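FOR IMMEDIATE RELEASE

Brarnico Opens Its Repair Evenings to the Whole of Zaltetport This June

Free monthly sessions will help neighbors mend lamps, zippers, chairs and toys, with a lending shelf of hand tools to follow

ZALTETPORT, June – Brarnico, the neighborhood repair workshop on the old ropeworks lane in Zaltetport, is very happy to announce that its repair evenings, which have until now been open only to residents of the streets right next door, will be open to everyone in town starting this month. Admission is free, the kettle will be on from the moment the doors open, and people are warmly invited to bring along whatever has been sitting in the hall closet waiting for a kind hand and a small screwdriver.

The evenings began as a very modest affair, with 2 tables, a box of mismatched screws and a sign taped to the window. Word got out the way it does in a town like ours, over fences and in the line at the bakery, and before long people were turning up from the far side of the harbor with toasters under their arms. Over the past year visitors carried 300 items through the door, everything from a music box to a garden sprayer, and a good many of them went home in working order. The ones that could not be saved were taken apart for pieces, and those pieces have found their way into other things since (there is a reading lamp on the front desk that owes its switch to a hair dryer).

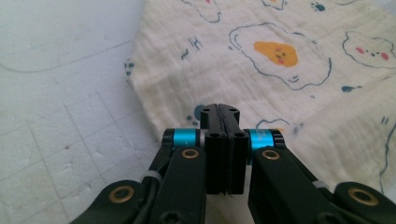 Close work at Brarnico: black finger pads and bright cyan metal collars.

The wider opening has been made possible by a gift from Dumitrescu, the family hardware store on the market square, which is supplying glue, thread, fuses, sandpaper and replacement plugs for the coming season. Dumitrescu has also given the workshop a set of sturdy shelves from its old back room, and anyone who shopped there as a child will recognize the deep green paint. We could not be more grateful. It is one thing to tell people that a broken chair can be mended, and it is a good deal easier to say it when the clamps and the glue are sitting right there on the shelf!

Each evening will run from 6 p.m. until 9 p.m., and visitors are asked to arrive before 8 so there is time to take a proper look at what they have brought. Every item is signed in at the front desk, and its owner is then shown to a seat with one of our menders. We do ask owners to stay with their things and to take part in the repair if they feel able. Plenty of people arrive certain that they are no good with their hands and leave having sewn on a pocket or rewired a plug, and the look on their faces as they go out the door is a large part of why we keep doing this.

Items that can be carried in by one person are welcome. That covers clothing, small furniture, bicycles, clocks, radios, kitchen appliances, luggage, umbrellas and children's toys. We are sorry to say we cannot take microwaves, anything that runs on gasoline, or large appliances such as washers, and we ask that muddy garden tools be rinsed off at home. If you are unsure, please call the workshop in the afternoon and somebody will gladly talk it over with you.

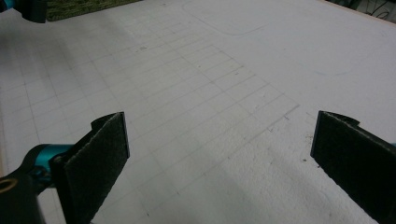 Sewing has turned out to be the busiest part of the whole undertaking, which surprised several of us who had stocked up on solder. Zippers come first, followed by coat linings and the straps of school bags. For that reason the sewing corner will have more room from this month on, and it is moving to the window side where the evening light is better. Visitors who own a machine that needs cleaning or oiling can bring that too, along with its foot pedal and, if it can be found, the manual.

Alongside the repair evenings, Brarnico will begin a small lending program called Folla. Under Folla, residents can borrow hand tools for a week at a time, the same way they would borrow a book from the library. The first list includes 33 tools, among them a staple gun, a block plane, a set of bicycle wrenches, a leather punch and a very good pair of tin snips. There is no fee and no deposit. Borrowers fill out a card with their name and phone number and bring the tool back clean. If something breaks while it is out on loan, we would much prefer to hear about it than to have the tool quietly disappear, and we will do our best to fix it together.

Donations to the Folla shelf are welcome during any repair evening. We are especially hoping for a decent bench vise, a darning mushroom or two, and hand drills of the old crank kind, which are wonderful for teaching children. Rusty tools are fine. Cracked handles are fine as well, and will make a good project for one of the darker evenings of the year.

Menders are also needed, and no certificate is required. Patience counts for a great deal, and so does a willingness to say "let's see" to a stranger holding a silent radio. New menders sit beside someone with more practice for their first evenings, and supper is provided.

The workshop is on the ground floor, with a level entrance from the lane and a bicycle rack by the gate. Drivers are asked to use the harbor parking lot, a short walk away, and to leave the lane clear for the neighbors.

About Brarnico
Brarnico is a nonprofit repair workshop in Zaltetport. It runs monthly repair evenings, mending classes for adults and children, and the Folla tool lending shelf.

Press contact
Brarnico front desk, ropeworks lane, Zaltetport. Reporters are welcome at any repair evening and are encouraged to bring something broken.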